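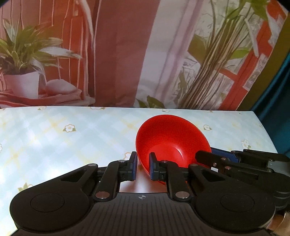
**Category: Label printing / Alignment drift**

Hi all, So-yul here, reopening this one as I said I would if it came back. It came back!

Quick recap for anyone new. We sell plastic tableware and table linen and every piece gets a little price label from the Penitz in the back office. The first labels of a batch are perfect. Then the text starts creeping upwards, and by label 38 the top line of the barcode is on the backing paper and the till won't read it.

What I've done so far:

- Cleaned the roller with the wipes Sombat sent. Lots of grey fluff came off, no change to the creep.
- Ran the gap sensor calibration from the front panel, 2 times, because I didn't trust myself the first time.
- Swapped the USB cable. Same.
- Deleted the printer and put it back with the March driver. It was slightly worse, if anything, so I've gone back to the old one.
- Tried printing straight from Tarkano instead of through our stock spreadsheet. Also creeps, so I think the spreadsheet's off the hook (sorry, Chae-won, I did blame you).

**Update, 9 am**

Hatsue rang and asked me to measure a label with a proper ruler, gap included. The template has the gap set to 2 mm and the new roll has 3 mm! We changed supplier when we ordered the last 1,000 and I never thought to look, they seem identical on the shelf. I've changed the gap in the template and saved it as a new one called "bowls new roll".

**Update, after lunch**

Better, but not fixed. I got through a whole batch with the barcodes readable, though the price still wanders a bit towards the end. Ieva thinks the media type is stuck on "continuous", so the printer isn't looking for gaps at all and is just counting. I can see that setting but it's greyed out for me.

Could someone with the admin login switch it to "gap" please? I'm in until the shop shuts and can run a test batch straight away. Leaving this open.

So-yul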